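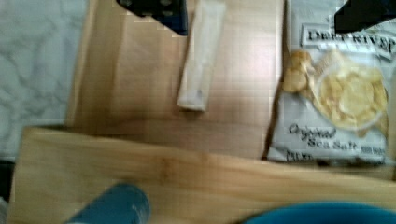

25 Dec 2019. Server notebook, Erkent shard.

Guild bank sort was losing items when two officers had the tab open. Replayed the June log: 557 moves, 6 dropped, all in the Wekham vault. Put a lock on the tab while it sorts.
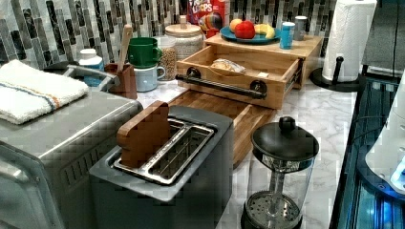 Toaster with a slice in the left slot, bread box behind.

Second run with the lock on: 464 moves, none dropped. Sorting now takes 53 ms, up a little. The Menon quest

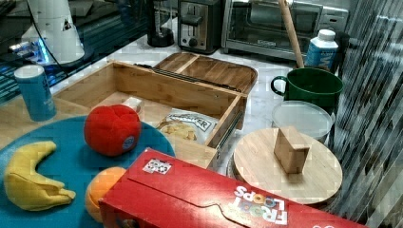
still gives its reward twice if you zone during the turn-in. Left that alone for now. Edusex alts don't show on the roster page, need to check the name filter. 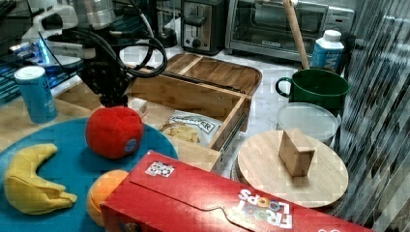 Counter, with the plush banana and red ball on the teal round.

To do: roster filter, then patch notes.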